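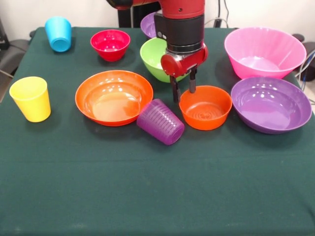
Cups and bowls on the green cloth.

Flag Football at Vustholm: Your Questions

I'm Faustine Delaunay, and I run sign-ups and scheduling for the adult flag football league at Vustholm Park. I get the same emails every spring (I love them, keep them coming!) so I've put my answers in one spot. Last updated 14 Apr 2026.

Do I need to have played before?

Nope! Plenty of our players had never held a football when they joined. If you can jog and you don't mind somebody grabbing at your belt, you're good. I played my whole first season without catching a single pass and I still signed up for the next one.

How old do I have to be?

You need to be 16 by opening day, and anyone under 18 needs a parent's signature on the form. There's no upper limit. Our oldest regular last season was 56 and he was the fastest rusher on the Kuder side, which the younger guys are still sore about.

How many teams are there?

Three this year: Kuder, Bech and Asell. They're named after the streets that border the park, so please don't ask me what a Bech is. You can request a team on the form and I'll do my best, but I also have to keep the numbers even.

Can I play with my friends?

Yes, up to three of you can ask to be kept together. Put each other's names on your forms, and spell them right! More than that and we end up with one team that knows each other's moves and two teams that don't.

What does it cost?

It's $100 for the season. That covers field rental, the refs, your jersey and your flag belt. If that's a stretch right now, write to me and we'll split it into payments.

What should I wear?

Shorts or pants with no pockets, please. Fingers get caught in pockets and it's an ugly injury. Molded cleats are fine, metal spikes aren't, and sneakers will do on a dry field. Bring a mouthguard, even if you think you don't need one. 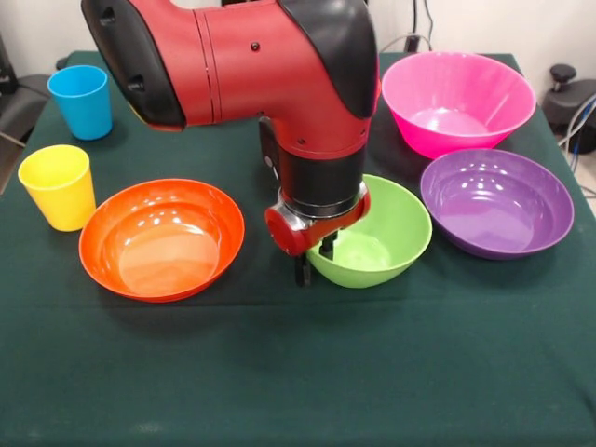 You'll get your jersey at the first practice, and it has to stay tucked in during games. A shirt hanging over the flags is a penalty, and the refs do call it (I've had it called on me twice, and yes, I argued both times).

Is there any contact?

Not on purpose. No tackling, no blocking with your hands, no stiff-arming. People do bump into each other going for the same ball, so if you're coming back from a bad knee or a concussion, talk to your doctor before you talk to me.

What happens if it rains?

We play in rain. We don't play in lightning, and we don't play when the parks department closes the grass. I send a text to everyone two hours before kickoff if we're off. If you haven't heard from me, show up!

What if I have to miss a game?

Tell your captain as early as you can, that's all. Everybody goes away for part of July and we plan for it. What gets people grumpy is finding out at kickoff that they're short a quarterback.

Do I get to pick my position?

Mostly. Captains rotate people through the first few games to see who likes what, and after that things settle down. If you really want to try quarterback, say so! Captains aren't mind readers and the quiet folks tend to end up at center.

Can my family come and watch?

Please bring them. Sit on the parking lot side, where the bleachers are. Dogs are welcome on a leash, but keep a good grip, because a football in the air is a lot to ask of a Labrador.

Can I get a refund?

Full refund up to the first practice. After that I've already paid for your jersey, so I can give you half back until the second game. If you get hurt, just email me and we'll work something out.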